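April, bench notes, afternoon
Handheld gripper sessions - operator rules, second pass

Draft went round this morning. Wostik want one page they can tape up at their site, Tinholm want the long version with reasons. Doing the one page first.

Rules as they stand after today:

1. Harness on and strapped before either gripper is picked up. Not after. Straps flat.
2. Marker cubes clean and tight. Wiggle test. If it moves at all, swap the mount and log it, no tape fixes.
3. Indicator light checked on both units before start, both, not just the one in your good hand.
4. Hi-vis top. Onavska site rule, we take it as ours so people don't have to remember two sets.
5. Overhead work: max 30 seconds arms up, then down to chest height. Was 70 in the old sheet, way too long.

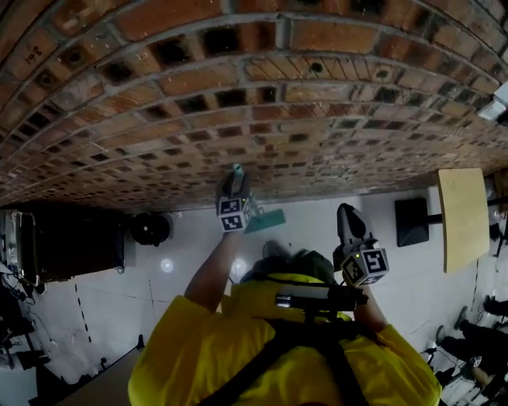

Zinash Tekleab wants rule 5 tied to the episode and not to a stopwatch: an operator who is counting seconds is not watching the tool, so write tasks short enough that the limit never comes up. Fair. But then whoever writes the tasks needs the number, so it stays, just moves to the planning sheet. Operator page will say "arms down between episodes", full stop.

Open points on brickwork tasks:

- bystanders. Old sheet says "keep area clear", which means nothing. Proposal: spotter names a line on the floor, people stay behind it while an episode runs. Cables same, nothing trailing where the operator steps back. You can't see your feet with both arms up.
- numbering. Bricks written on in marker are reference points, dont wipe or renumber mid batch. If a number has to change, new batch.
- paper on the wall: either it's part of the task or it comes down. Goes in the setup note either way, incl. tape.
- faces. Blur before anything leaves the local disk. Lindholm checklist has this as step 36, near the end, after upload!! Moved it to before upload in ours.
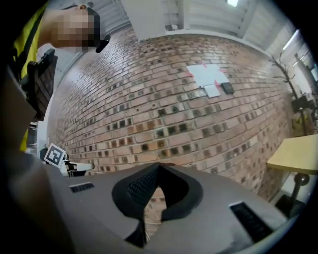

Blur alone isn't enough, was the comment back on that last one, because names get into file names and voice notes too, and those went out untouched in the last handover. Right. Adding: session codes only, no initials, audio off by default. Someone has to go back through the 479 old episodes and check the names. Script can do most of it, the odd ones by hand.

Also still to settle - who can call a stop. Old sheet says the lead. Should be anyone in the room, no reason asked, and the episode gets marked stopped and kept. Deleting stopped episodes makes the log look better than the day was. Tinholm may argue since they pay per finished episode, will raise it on the call.

Wording for "stop": just the word stop. Not hold, not wait. "Hold" is already a gripper instruction in the task scripts and we had one mixup from that.

To do
- one page version, big type, to Wostik
- fix step order in checklist, tell Lindholm why
- spare cube mounts, order
- rename script, dry run on a copy frist
- planning sheet: put the 30 s in, take the 70 out everywhere, it's in the appendix too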